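Search this site
Search
Shop robots still slow on small chores, Fliduvham trial finds
34 comments
Share

A hardware and housewares store in Fliduvham has finished the first part of a trial meant to answer a simple question: can a machine do the small jobs that eat up a clerk's day?

The answer so far is "some of them, slowly."

The trial is run by Cleradska, a small automation firm with an office two blocks from the store. Since April it has been testing a one-armed machine called Ki on chores picked by the store's own staff. These include putting stray items back on shelves, turning boxes so the labels face out, clearing the returns counter and picking up small goods that customers leave in the wrong place. A second list covers household jobs, such as clearing a table and putting things away in a drawer.

Ki made 1785 attempts at single tasks on the computer before the firm would let it near a shelf. It completed 1380 of them without help. Cleradska counts an attempt as complete only if the item ends up where it should and nothing else gets knocked over.

Results in the store itself were lower. On the returns counter, the machine finished 70 out of every 100 jobs it started, and it took far longer than a person would. Turning boxes went better, at 79 out of 100. Thin, flat items were the weak point in both places. A card or a tile lying flush on a surface gives two fingers very little to hold, and the machine often pushed it along instead of lifting it.

"People ask me if it can tidy up," said Geum-ok Cho, who manages the store. "I tell them it can tidy up one thing, and then you wait, and then it can tidy up another thing. My newest clerk does the returns counter before her coffee gets cold."

Cho agreed to the trial after two part-time evening jobs went unfilled over the winter. She said she has no plan to cut hours, and that the machine has so far made a little extra work, mostly in resetting it after a bad grab.
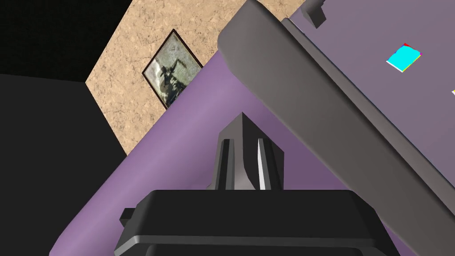

Most of the practice is still done in simulation. Woo-jin Hyun, the engineer in charge of the trial, said this is cheaper than breaking stock and lets the team repeat the same reach from many angles overnight. The drawback is that simulated objects behave too well. They don't have torn packaging, price stickers that catch, or a bottle of drain cleaner leaning against them.

Hyun said the next version of the software, named Itano, will handle clutter differently. The current one picks a target and goes straight for it. Itano is supposed to look at what is in the way first and decide whether to move it, reach past it or leave the job for a person.

"Leaving it for a person is a skill," Hyun said. "Right now it will try the same bad grip five times. I would like it to try twice and flag it."

The household list has been harder. Cleradska set up a table and a chest of drawers in its office and asked the machine to clear one into the other. Opening the drawer was fine when the handle was a plain bar. Round knobs were a problem, and so was a drawer that stuck partway. The firm did not release success rates for those jobs and said the sample was too small to be useful.

Cloth was left off both lists. Hyun said folding a towel is possible with the current arm if the towel starts out flat, but that few towels in a real home do.

Staff at the store gave mixed reviews. Some liked having the boxes faced before opening. Others said the machine blocks the aisle, and it now runs only from 6 a.m. until the doors open at 8. One clerk asked for a louder warning sound when the arm swings out, and got it. Another asked for a quieter one.

Cost is another open question. Cleradska is not charging for the trial and would not give a price for a finished machine. Cho said she would want it to work through a full returns counter with no one standing by before she talked about money at all.

"If I have to watch it, I might as well do it," she said.

The second part of the trial will start once Itano is installed. It will use the same two lists, with more flat items added and the drawers swapped for ones with knobs — the jobs the machine did worst on. Cleradska says it will publish the numbers for both the store and the office table, including the failures. Customers who want to see Ki at work can stand at the front window before opening time, where the returns counter is in plain view.

34 comments
Share
Email
Print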